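Sokero Cuttings: rooting records for lavender, rosemary and sage
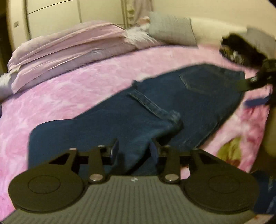

Noelia Ibarra

README, last changed 8/21/23

Contents

Summary
Files
How the cuttings were taken
Columns in trays.csv
Missing values
Known problems
What the data can and can't be used for
Loading the files
Changes
License and contact

Summary

Sokero Cuttings is a table of rooting results for softwood and semi-hardwood cuttings of three woody herbs: lavender, rosemary and common sage. Each row is one tray. A tray holds 50 cuttings of a single variety, all taken on the same day from the same block of stock plants. The main table has 789 rows and 19 columns.

The trays were grown at two sites, called Brosville and Alcaraz in the site column. Brosville is a heated glasshouse with bottom heat on all benches. Alcaraz is an unheated plastic tunnel with shade cloth from late spring on. The two sites share stock plants but not water, and this matters for some of the questions people have asked us. See Known problems.

The records were kept for planning bench space. They were cleaned up for release later, and the columns still follow the paper cards more closely than they would have if the table had been designed from scratch.

Files

trays.csv: the main table, one row per tray.
varieties.csv: variety codes with full names and the species each belongs to.
mixes.csv: the rooting mixes, with the parts by volume of each ingredient.
weather_alcaraz.csv: daily low and high air temperature inside the Alcaraz tunnel. There is no matching file for Brosville.
notes.txt: free text copied from the backs of the cards, keyed by tray_id. Spelling is left as written.

All tables are UTF-8, comma separated, with one header line. Dates are year first. Temperatures are in degrees Celsius. Lengths are in millimeters.

How the cuttings were taken

Shoots were cut in the morning and kept in a damp bag until they were stuck. Lavender and rosemary were taken without flower buds where possible. Where buds were present they were pinched out, and the buds_removed column is set to 1. Lower leaves were stripped by hand from the part of the stem below the surface of the mix.

Rooting powder was used on some trays only. The choice was made by whoever was sticking that day and was not randomized. The powder column records whether it was used, but not the strength, as two strengths were on the bench at the same time for part of the period.

Trays were Plallow cell trays in every case. The deeper version replaced the standard one partway through, and cell_depth tells them apart.

At Brosville the trays went under intermittent mist. At Alcaraz they were watered by hand and covered with fleece, and the fleece came off when the first roots showed at the drain holes. The date of removal is in cover_off.

Every tray was checked on day 28. A cutting was counted as rooted if it held against a light upward pull and at least one root could be seen when the plug was lifted. A cutting with callus but no root was counted as callused. Anything black at the base was counted as dead. The rest were counted as unchanged. The four counts add up to the tray size in all rows of the released table. Rows where they did not were checked against the cards, and those that could not be fixed were dropped before release.

Columns in trays.csv

tray_id: text. Site letter followed by a running number. Unique.
site: text. Brosville or Alcaraz.
variety: text. Code, joins to varieties.csv.
stock_block: text. Block the parent plants stood in. Blocks were renumbered once; the released values all use the new numbers.
date_stuck: date.
date_checked: date. Always 28 days after date_stuck.
wood: text. soft or semi.
cut_type: text. tip, node or heel.
length_mm: number. Typical length for the tray, judged against a marked stick. Not a mean of measured cuttings.
buds_removed: 0 or 1.
powder: 0 or 1.
mix: text. Code, joins to mixes.csv.
cell_depth: text. standard or deep.
bench_temp: number. Temperature of the mix, read once in the first week. Brosville only.
cover_off: date. Alcaraz only.
n_rooted: integer.
n_callused: integer.
n_dead: integer.
n_unchanged: integer.

There is no column for the person who took the cuttings. The cards had initials on them, but not on all of them, and the initials were left out of the release.

Missing values

Missing values are empty cells. No numeric code stands in for a missing value anywhere in the files.

bench_temp is empty for all Alcaraz rows and cover_off is empty for all Brosville rows. These are structural gaps and should not be filled in. Some Brosville rows also lack bench_temp where the probe was out of use. length_mm is empty for the earliest trays, which were stuck before the marked stick was made.

cut_type is empty where the card said "mixed". If you need those rows, the notes file usually says what the mix was.

Known problems

1. Site and method are confounded. Brosville trays had bottom heat and mist, Alcaraz trays had neither. A difference between the sites can't be assigned to one of these.

2. The water differs. Brosville uses stored rain water and Alcaraz uses a well. The well water is hard. No regular readings of pH or hardness were kept at either place.

3. Variety is not balanced over the year. Rosemary was stuck in most months. Lavender was stuck mainly in summer, with a smaller run in November at Brosville. Sage was fitted in where there was room. Any model with month in it should be looked at for one species at a time.

4. Powder was used more often on varieties already thought to be slow. A plain comparison of trays with and without powder will make the powder look worse than it probably is.

5. The rooted count depends on the strength of the pull. Hugo Tejada did the checks at Alcaraz and I did them at Brosville. We checked a small set of trays together and agreed on most cuttings, but the callused and unchanged groups were harder to agree on than the rooted one. Adding callused and unchanged together removes most of the disagreement.

6. Death after day 28 is not recorded. Sage in particular can lose plants after potting on, and a high rooted count should not be read as a high count of salable plants.

7. Variety names come from the labels the stock was bought under. No plant was checked by a third party. Two lavender codes in varieties.csv may be the same clone under different trade names. They are flagged in the remarks column there and have not been merged.

What the data can and can't be used for

It should be suitable for estimating how many trays to stick to reach a target number of rooted plants, under conditions close to ours. It is also usable for teaching, as an example of count data in groups with plenty of spread between trays. A plain binomial model fits badly. Cuttings in the same tray share a fate more than the model allows, and a beta-binomial or a tray-level random effect does better.

It is not suitable for ranking rooting products, for testing mixes against each other without taking date into account, or for advice on other woody herbs. Thyme was grown at both sites but was stuck in clumps, so it was not counted and is not included.

Loading the files

Any CSV reader will do. Read tray_id, stock_block and variety as text. Several block numbers have leading zeros, and a spreadsheet will drop them if left to guess the type, after which the join to older notes no longer works.

To get the share rooted per tray, divide n_rooted by the sum of the four count columns. Do not average shares over varieties without weighting by number of trays.

Changes

1.2: block numbers in trays.csv updated to the new scheme. Remarks column added to varieties.csv.
1.1: notes.txt added. Mix codes made upper case throughout.
1.0: first release.

License and contact

The tables may be copied, changed and shared, including for paid work, as long as the source is named as Sokero Cuttings with the version number. The text in notes.txt is under the same terms.

Corrections are welcome through the issue list. Please give the tray_id and the column. The paper cards have been kept and single values can be looked up on request.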